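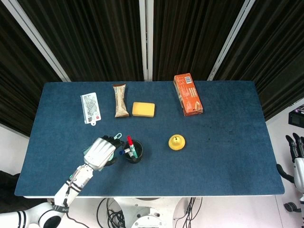
Two-arm tabletop kit for a small workshop – is the hand option worth the money?

Posted in Automation and Robotics, 9 November 2021

Naldale_Tom

We run a small packing and kitting business in Naldale and we are looking at the Proltov two-arm set. It comes as a white base with two arms, and you choose between plain grippers and hands with fingers. The quote I have is for the hands, and they add £2,342 to the price before VAT.

Our work is mixed. One day it is snack boxes, the next it is stationery sets or cleaning packs, so the items are all different shapes and some of them are soft. The seller (Rizzi, who handle Proltov in our area) suggested testing with everyday things on a felt mat: a wrapped snack bar, a sponge, a cardboard food box, a flat card pack, a service bell, and a pen cup with a couple of markers in it. That is close to what we handle, apart from the bell.

What I would like to know from people who have used one:

Do the fingers cope with thin flat things and with wrappers?
Is the mat needed or can we use our own benches?
How long does it take to teach it a new item?
Is the yearly support plan any use?

I have read the brochure and it doesn't really answer any of these. We would be buying in January if we go ahead.

Assunta Russo

We have had the same set for seven months, with hands on both sides, so I can answer most of this.

Flat things are the weak point. A card pack lying flush on a hard bench is very difficult for it, as the fingertips have nothing to get under. On felt it is better, because the tips can press down a little at the edge. What worked for us was teaching it to slide the card to the table edge with one hand and pinch it there. That is slow. If more than a small part of your work is flat cards, look at a suction tool and keep the hand for the rest.

Wrapped bars are fine if you take them across the middle. If you let it go for the crimped end, the bar swings and you get a lot of drops. Sponges are the easiest thing we have. Boxes depend on the width, so measure your widest one and ask Rizzi to confirm the hand will open far enough. Ours would not take our biggest carton from above and we had to stand it on its side.

Markers in a cup are harder than they look. The pens lean in different directions, and if the hand comes in low it knocks the cup first. Put something heavy in the bottom of the cup, or fix it down while you are teaching. We set the hand to come in above the rim with the fingers part closed – it still misses now and then, but it has stopped tipping the cup over.

On the mat: you can use your own bench, but I would put felt on it. We started on a shiny white top and the reflections gave us trouble under the strip lights. Dark blue or grey is good, as long as you don't pack dark items. It does mark, and you will see smudges after a while. Ours gets brushed down every evening.

Teaching a new item took us some 40 tries by hand before the results were steady, and more for the pens. Allow a morning for each item at first. It gets quicker once you have a feel for where to place the wrist. Moving an item you have already taught to a new spot on the table needs a few more tries, so vary the positions from the start.

We pay for the support plan. The phone help is good and the people know the kit. The spare parts side is slow, and we waited over two weeks for a finger shell. I would buy one spare set of shells with the order.

Two things that are not in the brochure. The cables need sorting out properly on the day it is installed. There are a lot of them, and if they are left hanging around the base they end up on the floor and somebody will roll a trolley over them. Also check your floor space. The arms sit out to the sides of the table when they are resting, so the room you need is a good deal wider than the table.

Would I buy the hands again? Yes for mixed work. No if you do the same box all day, where the plain gripper is quicker and much cheaper.

famley_fan

not used the proltov one but we had the Famley single arm and got rid of it. spent more time setting it up than packing. for that money you could get a part time person in. check the warranty too, ours didn't cover the fingers

Naldale_Tom

Thanks both. Assunta, very useful, especially about the flat cards. They are perhaps a fifth of what we do, so I will ask for a price on one hand and one suction tool and see if the software allows it. Do you know if the two sides can be different?

Assunta Russo

They can on ours. You have to set it in the arm menu and restart, and the two sides are then calibrated separately. Ask Rizzi to do that part during the installation visit, as they charge for coming back.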